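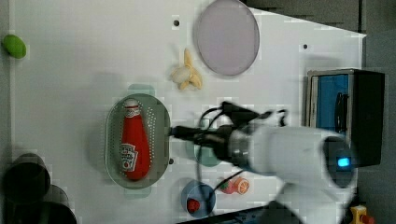

2 min read

Putting away a play food set (without losing the banana)

Quick one. Toy food gets everywhere, the little dishes worse. What works at our place, start to finish.

You need: a clear white table, a damp cloth, a dry towel, one box with a lid. Ours is a Stokden, any box will do.

Step 1. Everything out
Tip the lot onto the table. Don't sort yet. Fruit, plates, bowls, the thing with holes, whatever got mixed in from the real kitchen. Check under the couch before you start, not after.

Step 2. Spread it out
Big plates toward the back, small dishes near you. Little round stuff goes in a bowl right away or it rolls off. Leave gaps so you can see whats missing.
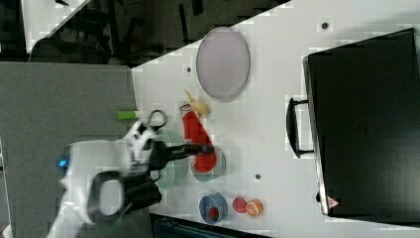

Red ball in the small blue bowl, banana by the big oval plate.

Step 3. Wipe
Damp cloth, drop of dish soap. Fruit with peel pieces or leaves: get into the creases. Anything with small holes, hold it up to the light, poke out crumbs with a toothpick. Dry on the towel. Really dry, lids too, or the box smells by October.

Step 4. Flat things first
Plates and lids lie flat on the bottom of the box, biggest one down. Dishes with a rim nest on top. Dont force them, the thin see-through ones crack.
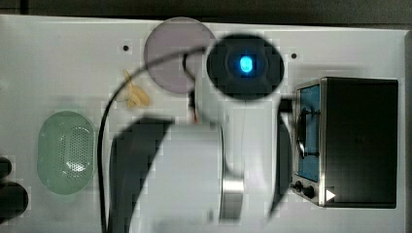
Step 5. Food on top
Soft or light peices last. Long stuff down the sides. Bowls go in right way up with the tiny things still in them. Lid on, label on the short end, shelf.

Got 2 sets? Keep them in seperate boxes. Learned that one slowly.

Filed under: Playroom, Small Fixes

Contact | © Teltbridge Home Notes | Back to top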